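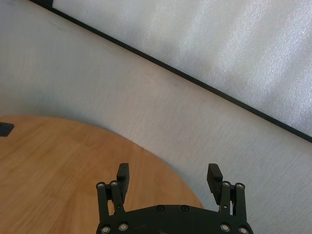

Chelsea Marsden has six months left on the Breltovico town council, and she will not ask voters for another term.

Marsden won her seat by 30 votes. In an interview at her kitchen table, she said the job had become harder to do well since the council moved its budget votes to the end of the night.

"We were voting on the road budget at 11 p.m.," she said. "People who came to speak had gone home. I brought it up three times and lost each time."

She wants public comment moved to the top of the agenda and a 30-minute limit on department reports. The rule change goes to a vote in June. She expects it to be close.

Council president Garnet Gagnon opposes the change, and Marsden said the two have not talked much outside meetings.

"Garnet thinks the reports are the meeting," she said. "I think the residents are. We're polite about it."

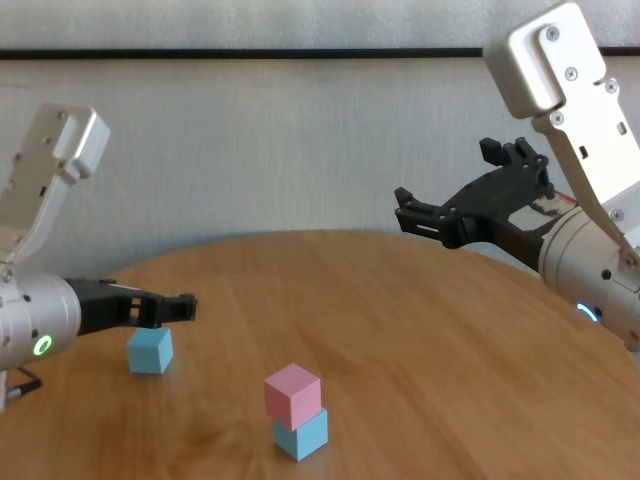

Radymyr Romaniuk, reached by phone, said he would vote for moving public comment but against the limit on reports, which he called "a clock for the sake of a clock." He said he might support the full proposal if department heads could ask for extra time.

Marsden said she could live with that. She has not endorsed anyone for her seat – two people have asked her to – and plans to wait until the filing period closes.

"I'd like to see who wants it first," she said. "Then I'll read their positions like everybody else."

Related
Council delays vote on Cheng Street parking
Who has filed so far for town council

Comments
Rodrigo Morais: I left before the road vote too. I have work in the morning.
Océane Zacharias: Put the reports online and skip reading them out loud.

Contact the newsroom | Copyright Breltovico Record | Back to top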